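We use cookies to keep this site running and to see which pages people read. By staying here you agree to our cookie policy. Accept | Manage settings

PRESS RELEASE
For immediate release

Saber 12 is out, and two-arm planning finally has an undo button

WADEVTHORPE, February 1, 2026. Yes, we're putting out a release on a Sunday. The build passed its last check on Saturday night and I couldn't see the point of sitting on it! I'm Jummai Odukoya, I run the planning team at Fetullow, and I get to write this one because our marketing person is on vacation (she has approved the headline, nothing else).

Saber is our motion planning software for two-arm tabletop cells. If you've used it before, you know the old routine: you set a goal, both arms get a plan, and if you didn't like what the left one was up to you threw out the whole thing and started over. People wrote to us about this. A lot. My inbox has 482 messages with the word "replan" in them, and quite a few are from my own team.

In Saber 12 you can lock one arm's path and keep editing the other. You can also step backward through your edits, one at a time, and branch off from any of them. I've been using the branch view since the early builds and I don't think I could go back. The timeline now shows both arms on the same clock, with the waiting stretches shaded, so you can spot where one arm is just hanging around for the other and fix it.

The other big piece is Ridareo, our perception module, which used to be a separate install with its own license file and its own special ways of failing. It's in the box now. Ridareo finds objects on the work surface and hands their outlines to the planner, and in this version it does a much better job on pale things against pale tables. That was our most embarrassing weak spot, so Loredana De Luca and her group rebuilt the edge step from scratch and tested it on 679 tabletop layouts, mostly dishes, lids and small boxes.

"I wanted the boring cases to work," Loredana told me when I asked her for a quote. "Cup on a saucer, light gray on white, flat light. If the outline of the saucer is wrong, the planner brings the fingers in too low and you get a nasty surprise." 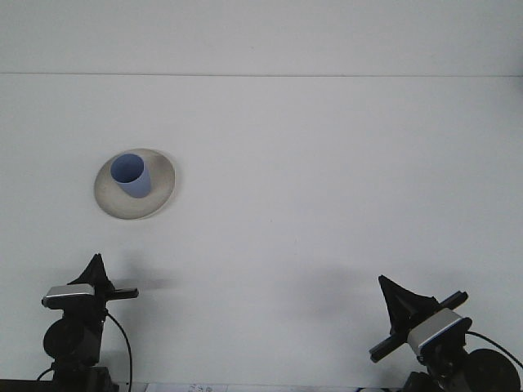
A blue cup on a saucer, with the two grippers at the near side of the white tabletop.

Stacked objects like that pair get their own setting, by the way. You can tell Saber to treat them as one item or two, and the grasp list changes to match. It's under Scene, then Grouping (we argued over the name for weeks, so please be kind).

A few things aren't done. Clear glass is still hit or miss and we'd leave it off your demo list for now. Cable limits have to be typed in by hand. The branch view gets sluggish on long jobs, and a fix for that is planned for March.

Saber 12 is a free update for anyone on a current license. Projects from version 11 open directly, but save a copy first, as they won't go back the other way. New single-cell licenses start at $800, and teaching labs can get up to half off if they write to us from a school address.

Questions, bug reports and complaints about the Grouping menu can go to the Fetullow press desk in Wadevthorpe, and they'll walk them over to me.

12 shares | 3 comments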